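4. How a Farewell Becomes a Story

4.1 The order of the paragraphs

We began this part of the study expecting to find that entertainment desks write up a celebrity wedding differently from a celebrity divorce. They do, but only in the first sentence. After that, the two kinds of story settle into the same shape with a speed that made our coding sheet look overdesigned. Somebody attended. Somebody else did not. A third person posted a remark late at night, removed it before breakfast, and so guaranteed that it would be quoted in full by lunch.

Our material is the archive of the Wusenlow entertainment pages, from which we drew 400 items on award nights, premieres, weddings, reunions and cancellations of all of these. Each item was split into paragraphs, and each paragraph was given one of 14 labels. The labels were meant to be exclusive. In practice a single Wusenlow paragraph can announce a pregnancy, recall a 1000-seat premiere and mention a perfume, so we allowed a second label and, after some argument, a third. The argument was not about principle. One of us had simply run out of room in the column.

The label we had thought would matter most was "event," meaning a paragraph that reports what took place. It turned out to be scarce. Most items contain one such paragraph, usually the second, and a fair number get by without any. What fills the space is what we call furniture: the list of earlier films, the reminder of who was once engaged to whom, the sentence saying that the actor was last seen in something and will next be seen in something else. Furniture is moved from story to story with very little dusting. We found one description of a singer's debut that had been carried through her marriage, her comeback and her line of bed linen, and had kept the same misplaced comma throughout.

4.2 Absence as news

A guest who stays away is worth more text than a guest who arrives. This holds across every kind of item in the set, and it holds most strongly for reunions, where the missing cast member often gets the headline and the cast members who bothered to come share a caption. The writers rarely say that an absence was a snub. They say that fans noticed. Fans, in this material, are remarkably observant and are never quoted at any length.

The Sönmez premiere is the clearest case. Five items in our set concern it. The film is mentioned in all of them, and its plot in one. The remaining space goes to the lead actor's decision to leave by a side door, which is explained in turn as grief, pride, a cold, a quarrel over billing and a parked car. No item refers to any of the others. A reader who met all five would have to conclude that the man had a very full evening.

We do not take this as a sign of carelessness. The pages are put together fast, often late in the evening, by people who must have something up before the rival Flidus pages do. Under those conditions an absence is a gift. It needs no interview and no ticket, and it can be written up from home.

4.3 Keepsakes and other small objects

Our last group of paragraphs concerns things. Celebrity items are full of objects: the borrowed necklace, the childhood toy brought to the talk show, the scarf thrown from a balcony. These paragraphs stand apart from the rest of the set in that they are nearly always short and nearly always placed second from the end, where a reader who has given up on the event may still be caught by a nice hat. Soft toys do well in this position (Figure 3). 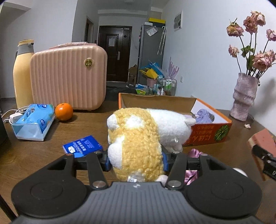

This page was last modified in February.

Figure 3. Plush animal in white and golden yellow, with curly fleece on the body and a small fabric tag.

The object paragraph has its own grammar. The thing is named, its owner is named, and then a feeling is assigned to one of them. We had planned to code whether the feeling belonged to the owner or to the thing, and gave up when a handbag was called "brave." What can be said is that the feeling is seldom tied to the story above it. A keepsake paragraph from a divorce item can be dropped into a wedding item without any change but the name, and in two cases we suspect that it was.

The Zernent pages, which we used as a check, behave the same way, with one difference. Zernent prints its object paragraphs in a box at the side, so that they survive when the item itself is cut for length. Several of these boxes now stand alone in the archive, their stories gone. We kept them in the set under the label "furniture," and return to them in Section 5 when we look at how old items are reused.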